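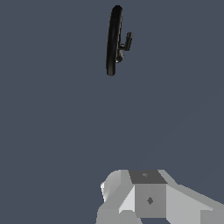 A mixed model library usually fails at the search stage, long before any file turns out to be damaged. The person looking for a part opens a folder, sees a grid of small previews and picks by eye. If the previews were made from whatever angle the exporter left the part in, the grid is unreliable. A black wheel or caster seen almost exactly edge-on shows as a thin, slightly tilted oval, with only a sliver of its width visible and the opening in the ring hidden. At preview size it could be taken for a gasket, a strap or a handle. The procedure on this page covers intake, units, orientation, naming, previews and records for a library of household and hardware models, in the order the steps should be done.

Last revised Aug 25, 2022

What this page assumes

You have a folder of 3D models from several sources, a modeling program that can import and export a plain mesh format, and a spreadsheet. The worked values come from the Kondari library, which held 106 models when the cleanup began. The method does not depend on the number of files, but the records sheet does get slow to edit by hand once it passes a few hundred rows. At that point use a small database.

No scripting is required. Where a step can be scripted, do it by hand on a few files first and compare the results with the script output.

Step 1. Freeze the originals

Copy the whole source folder to a location marked read-only and name it "originals". Do not rename anything inside it, including files with bad names. Every later question about where a model came from will be answered from this folder, and the answer depends on the names and dates being untouched.

Make a second copy and name it "working". All edits happen there.

If the source files arrived in archives, keep the archives too. License text is often inside the archive and missing from the unpacked folder.

Step 2. Open the records sheet

Create one row per model. The minimum columns are:

Part ID
Source file name
Source (vendor, download site, in-house)
License
Units as received
Units as stored
Up axis as received
Longest dimension
Triangle count
Status
Notes

Fill in the first four columns before opening any model. It is tempting to do this as you go, and it leads to rows with no license recorded. If a license cannot be found, enter "unknown" and set the status to "hold". Models on hold are not converted.

Leave the Part ID column simple. Kondari uses a plain running number with leading zeros. An ID that encodes category or vendor will need to change when the category or vendor turns out to be wrong, and an ID that changes is of no use as an ID.

Step 3. Fix the units

Mesh formats differ in whether they store a unit at all. Some store only bare numbers, and the importing program supplies a default. The same file can therefore load at three different sizes in three different programs.

Choose one unit for the library. Meters suit scenes with furniture and fixtures. Millimeters suit machined parts. Either will work if it is used everywhere.

For each model:

1. Import with the scale factor set to 1.
2. Measure the longest dimension.
3. Compare it with the real object, using a catalog sheet, a ruler, or a similar item on the shelf.
4. If the ratio is a clean power of ten, apply it. If the ratio is close to 25.4 or 2.54, the file is in inches.
5. If the ratio is none of these, write it in the Notes column and go on to the next model.

Apply the scale to the geometry itself. A scale value stored on the object and never applied will survive some exports and be dropped by others. Most modeling programs have a command to freeze or apply transforms. After running it, the object scale should read 1 on all axes.

Models with odd ratios were often resized by eye by an earlier user. Put them aside and deal with them as a group. It is faster to look up real dimensions for a batch than to stop for each one.

Step 4. Set the up axis and the origin

Pick one up axis and convert everything to it. Rotate the geometry, apply the rotation, and check that the object rotation reads zero.

The origin needs more thought, because the right place depends on how the part is used. These rules cover most household items:

Parts that stand on a surface: origin at the center of the base, at the lowest point.
Parts that hang: origin at the mounting point.
Parts that turn on an axle: origin at the center of the axle, with the axle along a fixed axis.
Parts that are inserted into something: origin at the seating face.

Do not use the center of the bounding box as a general rule. It moves whenever a detail is added to the model. A part placed by its bounding-box center will shift in every file that refers to it after the next edit.

For a part with a side arm, a spout or a lever, use the center of the base and ignore the overhang. If the part will be placed against a wall, decide which side is the front and record it in Notes. 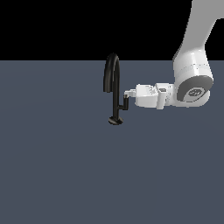 Front is a convention, and it has to be written down. In the Kondari sheet, front is the side a person faces when using the object. For objects with no clear front, such as bowls and rings, the entry is "none", and the model is left in whatever rotation it had after the up axis was corrected.

Check the result by loading several models into an empty file without moving them. Standing parts should all sit on the same plane. Any part that floats or sinks has an unapplied transform or a stray vertex far from the body of the mesh.

Step 5. Check the mesh

Run these checks in order. Each can affect the one after it.

Merge duplicate vertices. Use a small distance and compare the vertex count before and after. A drop of a few percent is ordinary on converted files. A very large drop means the distance was too big or the unit is wrong.

Delete loose geometry. Single vertices and edges with no faces add nothing and distort the bounding box.

Recalculate face direction. Turn on the display of back faces and look for patches that show the wrong color. Flipped patches are common on mirrored parts.

Look for holes. Holes matter only if the model will be used for volume, printing or physical simulation. For pictures they can be left alone unless they can be seen.

Record the triangle count after cleanup. If a small object has more triangles than a large one by a wide margin, write "reduce" in Notes and come back to it. Reduction is best done last, with the original mesh kept beside the reduced one.

Step 6. Rename

Use lowercase letters, digits and underscores. The form is:

id_category_shortname

For example, 0040_hardware_hinge. Leave out color, version, vendor and date. All four belong in the sheet. Version numbers in file names always multiply, and the references to them break each time.

Keep the category list short. When Zbigniew Brzozowska drew up the first Kondari list it had 40 categories, and several held a single model. It was cut down twice. A category that would hold only one item should be merged with its nearest neighbor.

Two people naming files separately will produce both "tap" and "faucet", and both "caster" and "wheel". Write the preferred word in a second sheet with the alternatives beside it. The search tool should look at both columns.

Step 7. Make the previews

All previews use one camera, one background and one lighting setup. Save these as a template file and load each model into it.

Place the camera above and to one side of the front, so that the top, front and one side of the object can all be seen. Fit the view to the bounding box with a fixed margin. Small objects then look as large as big ones, which is acceptable in a preview because the longest dimension is printed below it.

Dark finishes need attention. On a dark background the outline of a black part is lost, and on a mid-gray background the shape inside the outline can be lost instead. Use a light gray background and add a broad light from each side. The highlights along the edges do most of the work in showing curvature. Do not brighten the material to make it readable, or the preview will no longer match the model.

For thin or flat parts add a second preview taken at a right angle to the first. Wheels, rings, brackets, plates and hooks all benefit.

Step 8. Export and test

Export from the working folder to a third folder named "release". Then open the release files in a program other than the one that wrote them. Kondari files are written by the Punness exporter and tested in the Rutness viewer, with these checks:

Size matches the sheet.
Up axis is correct.
Textures load with no missing-file warning.
Normals look the same as in the source program.

Texture paths are the most frequent failure. Set them as relative paths, and keep textures in a subfolder with the same name as the model.

Set the status to "released" only after this test. If a model fails, correct it in the working folder and export again. Never edit a release file directly.

Later additions

New models go through the same steps from the start, including the freeze. The Olszewski batch, added in May, skipped Step 2 because its files looked tidy on arrival. Three of them had no license text and had to be pulled back out of release after they had already been placed in other files.

Review models on hold at fixed intervals. If the license is still unknown at the second review, move the model out of the working folder and leave its row in the sheet with the status "withdrawn". Do not reuse the ID.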